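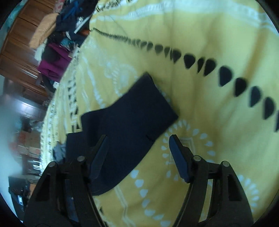 I have promised to myself that this winter I will finally learn to fold clothes properly, and I will write the progress in this thread. I am 41, I live alone, and my mother has stopped commenting on my wardrobe, so I think the situation is serious.

First thing I learned: fold on the bed or on a big cloth, never on your knees in front of the TV. I use my yellow cloth with the black drops. Navy on yellow is very easy to see, so I notice at once when a side is crooked.

The cloth was a present from my neighbour Lama Sleiman when I moved to this flat. She meant it for picnics, I believe. It has been to one picnic. The rest of its life it has been under laundry.

Navy things are a separate problem. I own too many of them. In the evening, under my bedroom lamp, a navy t-shirt, navy pyjama pants and a navy jumper are the same object. I now sort the dark colours before dinner, while there is still light at the window.

My method for plain dark tops, for those who asked:
Lay it face down. Smooth from the middle to the sides with a flat hand. Bring one side in, sleeve back on itself. Same with the other side. Then fold from the bottom, in thirds if the drawer is shallow, in half if it is for the shelf.

Small note to the method: "smooth" does not mean "pull". I was pulling for years and then wondering why my hems look like waves.

One end always comes out nice and square for me and the other end comes out fat. Bożena Mazurek wrote to me that the fat end is where I have left air and the rest of the sleeve. She recommends to press with the forearm before the last fold. I tried it with the grey jumper and it is better, thank you Bożena.

Somebody asked if I use a folding board. I bought one, from Sundstead, for 30 dollars. It is good for t-shirts and useless for everything with a hood. It lives behind the door now.

About rolling or folding. I roll for travel and I fold for home. Rolled things in my drawer open by themselves during the week, like they are alive. Maybe my drawer is too big for them.

Socks I do not fold. I have read all the arguments, and I put the socks in a box.

The drawer itself is from an old Boström dresser, second-hand, the heaviest furniture I have ever carried up the stairs. The colour of the front is not to my taste, but it closes softly and nothing falls down behind it – this was a big problem with the previous one.

Standing the clothes up like files: yes, I do it, for t-shirts only. When the drawer is half empty they all fall over, so I put a shoebox at the back. A shoebox is free and I do not need a special organiser.

Question for people with more experience: what do you do with thin, slippery fabric? My sports tops slide out of every shape. At the moment I put them in a bag and close the bag, but it does not feel like a solution.

Reply from Howard Ashworth about the slippery ones: fold in half, then roll tight and tuck the end into the waist hem. I will try it tomorrow morning with one of the tops and write here.

Update: the tuck holds! The bag is retired. I did all the sports tops before my coffee got cold.

Next is the fitted sheet. I have watched two videos and I understood neither of them. If you have instructions in plain words, please send them, I will be on the bedroom floor with the elastic corners.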